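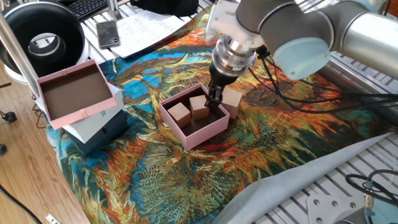

When will underground work begin at the Pernitz zinc project? Giannakopoulos Resources plans to start the access tunnel once the state mining office has issued the final water permit, and the company expects that decision in the first half of next year.

Giannakopoulos Resources has finished its latest drilling program at the Pernitz zinc and lead deposit and has filed an updated resource report with the state mining office, the company announced in December 2022.

The program consisted of 291 core holes drilled along the northern and eastern sides of the deposit. According to the report, zinc mineralization continues to the east of the area covered by the earlier estimate and remains open at depth. The deepest hole reached 1000 meters.

Drilling was carried out by Konlow Drilling under a contract signed last year. Four rigs were in use for most of the program, with one withdrawn in November after work on the northern side was completed. Core samples were logged on site and sent to an independent laboratory for assay. Results from the final group of holes were received too late for the report and will be published separately.

The mine plan calls for a single access tunnel and a processing plant on the west bank of the Bikormont River. Ore would be crushed underground and carried to the surface by conveyor. Zinc and lead concentrates would then be moved by truck to the rail yard at Bikormont, where the company holds a lease on 5 acres of storage land.

The water permit covers the pumping of groundwater from the tunnel and the discharge of treated water into the river. The mining office has asked for further information on winter flow levels, and the company stated that its reply will be submitted within the period allowed.

Written comments on the permit application may be sent to the mining office or left at the Bikormont town hall during regular business hours. Copies of the resource report are available at both locations.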